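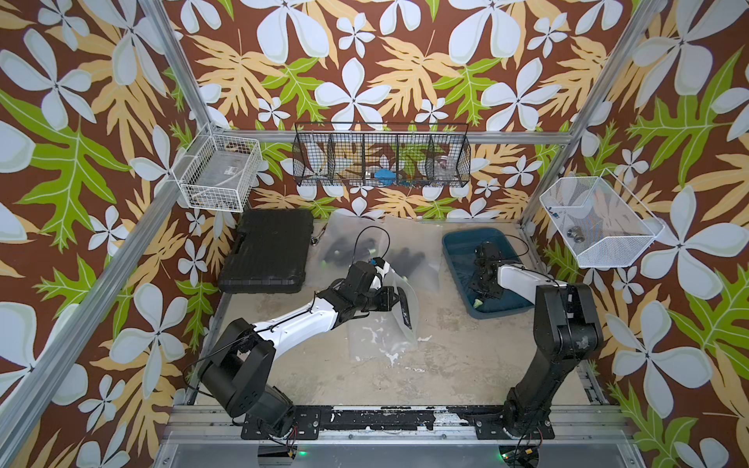 The papered bay at Memelow, with the black case at the back and the blue tray to the right.

Memelow holds its open day in April, on a Monday, and we went as a group of 9 from the Plorton tool library. The building is on the Hernbridge side of the river, behind the tile warehouse. Parking is on the street. The doors opened at 10 a.m. and we were let in by Purificación Alcaraz, who runs the front office and gave each of us a printed floor plan.

Memelow puts together hand tool sets and refills old ones that come back with pieces missing. They sell mostly to schools and repair shops. We wanted to see how they keep small parts in order, as our own shelves in Plorton have gotten out of hand.

The tour started in receiving. Returned sets come in through a side door and go onto steel shelves with a paper slip on each. There were 145 slips on the list for that week, according to the sheet on the wall. Lalit Rana took us through the check. He opens the set, lays everything out, marks what is missing, and puts the slip back in. He does not clean anything at this point. Cleaning is done in the next room, and we only saw that room through the door because the floor was being mopped.

After that we went to the bays. These are small work areas with walls at the back and sides, and storage hung on the walls to leave the work surface free. The one we stopped at longest has tropical wallpaper, with big pale flowers and bright green leaves on dark brown. Leire Barroso chose the paper. It was left over from the lunchroom and there was enough for the three walls. She said people find the bay faster now when they are told to go to "the flowers," and the bay number has dropped out of use.

The wall storage was the part we had come for. There is a white wire basket on the left, a black wire organizer in the middle with five compartments, and a white mesh basket on the right. All of it is open wire or mesh. Baltasar Arrieta from our group asked whether small pieces fall through, and was told that anything small enough to fall goes into a clear container first. We have been using closed plastic drawers in Plorton, and people have to pull out each one to find anything.

The work surface is beige and well used, with gray marks and white splotches. Leire said they stopped trying to get it spotless some time ago. They wipe it down at the end of the shift and replace it when it gets rough enough to snag a bag.

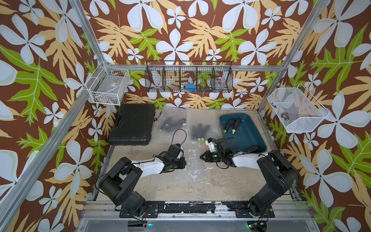
Bagging is simple. Black-handled tools with lime-green tips go into translucent bags by the handful, and the bags are kept side by side at the back of the surface. Loose ones go in the teal-blue tray until they have a bag. You can see the green through the plastic well enough to know what is inside, so these bags carry no label on our sheet of notes from the day. The other lines do get a printed sticker.

A small silver wrench is kept next to the black carrying case. I asked about the case and was told that they buy them empty from a supplier in Sarmiento, in lots of 4, and that the latches are the first thing to wear out. Spare latches are sold at the front desk.

We had coffee at 11:30 in the lunchroom, which has the same wallpaper on one side. Bonifacio Villalobos gave a short talk on stock counts. They count everything twice a year, and the last count was off by 403 pieces, nearly all of them bits and small sockets. Most turned up later in the wrong bins. His advice to us was to cut down the number of bins before buying any more.

The shop by the exit had sets and loose items at a discount. Two of our members bought refill packs. The card reader was down for part of the morning, so bring cash if you go. There is one restroom and it is up a flight of stairs.

We left a little after noon. Baltasar has a sketch of the five-compartment organizer and will see if we can hang something like it over the long bench in Plorton. The floor plan and my notes are in the folder by the sign-out book for anyone who wants to look at them.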